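Water spots, quick notes

Typing this up fast, the kettle's on. Hard water at our place, so I deal with spots on everything. Kettle, taps, shower door, the lot.

Glossy stuff first. Blot, don't rub. Rubbing drags grit around and thats where most of the fine scratches come from. Soft cloth, laid flat, lift, move over, lay it down again. Old cotton T-shirts work fine. Paper towel, no - too rough on anything dark and shiny.

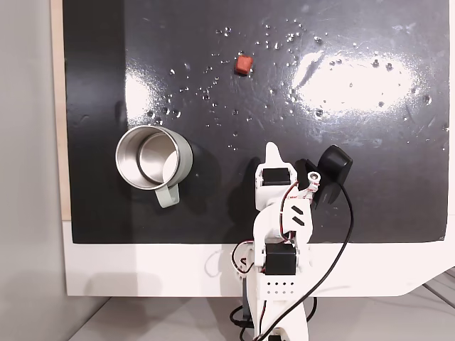
Then a dry cloth for the last pass. Look at it from the side, low down, with a lamp on. Smears you can't see from above show up right away.

Taps. Half white vinegar, half water, on a rag. Wrap the rag round the spout, leave it 9 minutes, rinse well. Not on marble, not on any natural stone. I ruined a windowsill in April that way.

Shower door. Squeegee after every shower, top to bottom, takes no time. Jarrah Tawhiri down the road swears by car wax on the glass, 2 coats. Haven't tried it yet. Keep it off the floor, obviously, you'll go flying.

Cloths. Wash them hot, no fabric softener, it leaves a film. I keep 17 of them in a bucket under the sink and still run out by the weekend.

Sponges - wring out, stand on edge to dry. Smells? Toss it. Don't bother with the microwave.

Kettle next time, need to get more citric acid frist.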